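Section 5. Setting Up Facility Accounts and Implant Price Files

This section covers how to add a surgery center to Somow Contract Desk, load its implant price file, and assign a case rate. You need Contract Manager permission to complete these steps. If the Facilities tab is grayed out, ask your site administrator to change your role.

Have the following on hand before you start:

The signed pricing agreement for the facility
The facility's billing address and ship-to address
A price file saved as CSV, with one line per catalog number

Adding a facility

1. From the main menu, select Facilities, then New Facility.
2. Enter the facility name exactly as it appears on the agreement. Names are limited to 50 characters.
3. Under Facility Type, choose Ambulatory Surgery Center, Hospital Outpatient, or Hospital Inpatient.
4. Enter the billing address. If the ship-to address is different, clear the Same as Billing box and enter it separately.
5. Select a parent account if the facility belongs to a group. Facilities in the Bistmont and Lillel groups are already linked in the standard directory and can be found by typing the first few letters.
6. Click Save. The facility appears in the list with the status Pending.

Note: Facility Type controls which case rate tables are offered later. It can't be edited after the first order has been posted. To correct it, close the account and open a new one.

Loading the price file

1. Open the facility and go to the Pricing tab.
2. Click Import and choose your CSV file.
3. Match each column in your file to a field in Contract Desk. Catalog Number, Unit Price, and Effective Date are required.
4. Click Check File. Lines with errors are shown in red with an error code.
5. Correct the lines in your original file and import it again, or click Skip Errors to load only the good lines.

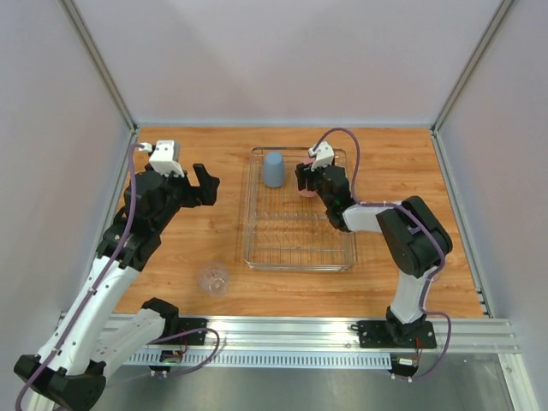
A single import can hold up to 3000 lines. Larger files have to be split, and each part needs its own header row. Imports of more than 2000 lines are placed in the overnight queue, and the new prices can be used the next business day.

Caution: Importing a file with Replace All selected removes every price now on the account, including prices for items that aren't in your file. Use Update Only for partial changes.

Error code 896 means that a catalog number is listed twice with different prices. Contract Desk doesn't choose between them. Delete one of the lines before you continue.

Assigning a case rate

Skip this part if the facility buys by the item only.

1. On the Pricing tab, click Case Rates, then Add.
2. Choose the procedure group, such as Primary Knee or Primary Hip.
3. Enter the total rate for the case.
4. List the components covered by the rate. Anything left off the list is billed at its unit price.
5. Enter start and end dates. Two rates for the same procedure group can't overlap.
6. Click Submit for Approval.

Note: Revision procedures aren't supported under case rates in this release. Bill them by the item.

Once the rate is approved, the facility status changes from Pending to Active and orders can be entered. Customers who use the Manríquez order connector must also run Sync Accounts from the Tools menu. Until the sync finishes, orders sent through the connector are held under Unmatched Facility.

For changes to a rate that is already active, see Section 6, Amendments and Renewals.

Section last revised February 21, 2020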